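**latching bins vs. cardboard for closet storage??**

**tallyho_marsh** · 08/08/2023
Redoing the hall closet, cant decide. Cardboard is free (work gives them away). Plastic bins cost money but have latches and a handle. Anyone regret going plastic?

**Quillback**
Did the switch last October. No regrets. Cardboard goes soft at the corners, stack leans, whole thing comes down on you. Get the kind with latches on the sides, not the press-on lids.

**nopenotagain**
Disagree. Latches are the first thing to break. Had 3 Bouchard bins, 2 have a dead latch now and the lid pops up if you overfill. Cardboard + tape, label it, done.

**Quillback**
So don't overfill it?

**nopenotagain**
tell that to my kids

**tallyho_marsh**
lol. OK what about carrying. Handle on the lid, do you trust it loaded? Mostly small boxed stuff, maybe some books

**ferrous_wheel**
Books no. Anything light, fine. I carry my Skemov by the lid handle up and down the stairs all the time but never with books in it. Two hands under the bottom for heavy.

Also leave small stuff in its own box and put the box in the bin. Don't dump it loose, you'll never find anthing. Start in a corner and work out. I do it on a table with the lid off to the side so I'm not bending over the whole time
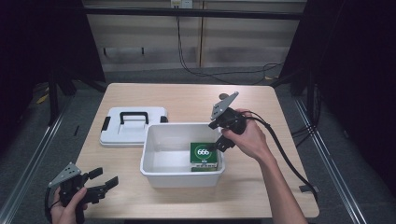
and heavy things go on the bottom obviously. White bins are nicer than clear imo, shelf looks calmer. But then you HAVE to label.

**Quillback**
clear all the way. Why hide it from yourself

**ferrous_wheel**
because my closet has no door

**nopenotagain**
Still say tape and cardboard. Free is free.

**tallyho_marsh**
Getting two plastic ones to try, rest stays in cardboard for now. Will measure the shelf first this time. Does anybody know if Wudent lids fit the Skemov bins?

**ferrous_wheel**
They don't. Tried it, off by a hair on the short side.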